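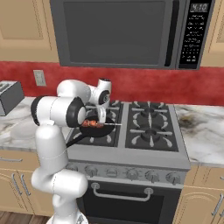

Blair Hepburn

Spent most of January moving our kitchen tasks off the old motion planner and onto Flerix. A thread, mainly so that I can search for it in six months when I've forgotten all of it and am about to do it again.

Background for anyone who wandered in: one arm, one simulated kitchen, a list of chores. Hindumbridge is our simulator. Flerix plans the motion. Paltance is the task layer, a behavior tree that grew a second behavior tree on top of it around the time I went on vacation.

The old planner was fine at getting from A to B. It was less fine at getting from A to B while holding anything longer than the gripper. We had modeled every held object as a sphere. Everything we own is a sphere, if you squint and don't have to file the collision reports.

A skewer is a very bad sphere. Make it big enough to cover the stick and the planner refuses to go anywhere near the pan. Make it small enough to reach the pan and the stick sails through the microwave, and the log says "success" in green.

Flerix lets you attach the real mesh to the hand. Wonderful. It also wants to know the mesh's transform relative to the hand, which our grasp code was computing before the fingers closed and never again after. Things shift when you squeeze them. I wrote that on a sticky note. It's a two-line fix and it took me an afternoon to find the file.

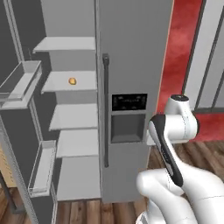
Collision checking against doors got its own week. A hinged door is a moving obstacle only while you're moving it, and our world model treated it as static in whatever pose it had at reset. So the planner believed in a closed fridge long after the fridge had stopped being one. With the left door swung wide and one little orange-yellow thing sitting on the second shelf, Flerix would report the goal as "inside solid geometry" and go quiet. Fair enough, from where it stood.

Fix: joint states now get pushed into the planning world on every replan, and the door gets its own padding value. I set the padding by feel. I'm told there's a principled way. Someone please send me the principled way.

We did keep one piece of the old stack, the Jayasinghe seeder, which hands the IK solver a starting guess from a table of poses that worked before. I wanted to delete it. Then I ran without it and median solve time went up to 900 ms, so it stays, along with its comments, one of which is just the word "sorry."

Side note on the seeder: it was indexed by object name. Not pose, name. If you renamed "fruit_a" to "lemon" it forgot everything it had ever learned about reaching. We had been renaming things for months. Index is now on hand pose, rounded, and the table went from a mess to 1,341 entries that I can more or less defend.
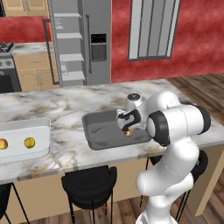 Down at the sink, with something small and round in the fingers.

The sink is my favorite failure. It's a box with an open top, and our mesh importer was helpfully wrapping every concave mesh in its convex hull. A sink wrapped in its convex hull is a countertop. The planner would stop dead at the rim and insist it had arrived at the lowest point in the sink.

I spent a while tuning the approach vector before I thought to turn on the collision overlay. If you take one thing from the thread, it's turn on the collision overlay. If you take two, the hotkey for it in Hindumbridge is the same one that resets the episode unless you rebind it. Rebind it.

Convex decomposition sorted it out. Sink is now several slabs instead of one lid. Physics step got slightly slower, and I've decided not to look at by how much until after the release.

Recovery behavior. The old one: if planning fails, back off along the approach, retry, repeat until the timeout. Paltance had a retry node. The motion node under it also had a retry. The IK call had a retry too. You can do the multiplication, and for one bad goal pose the arm did.

All retries now live in one place, with a cap of 4. If that isn't enough it goes to a neutral pose and asks the task layer for a different grasp. More failures get reported now, and they get reported while I'm still at my desk.

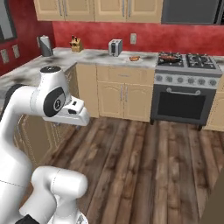 Hand out level over the floor, range off to the right.

Choosing the neutral pose caused more discussion than the planner migration itself. You want it clear of the counters, you want it well away from joint limits, and you'd like the next plan to start from somewhere that doesn't need the elbow to flip. Pick any two. We ended up with a small set and a cost function that picks between them, and the cost function has a weight in it called "vibes" that I intend to rename.

Open issues: 17. The one I actively dislike is a wrist wobble near the end of long carries. I think it's time parameterization fighting the controller's own smoothing, both convinced they're in charge of the last few centimeters. Turning either one off helps. Turning both off makes a noise in the torque plot that I can only call expressive.

Next up is perception. So far everything above runs on ground-truth poses straight from Hindumbridge, so the planner has been living in a world where objects are exactly where they say they are. I give it until the first noisy pose estimate.

Replies are open if you've done door padding properly or have opinions on where a retry should live. I'll read them once this rebuild finishes – it's at 4 percent.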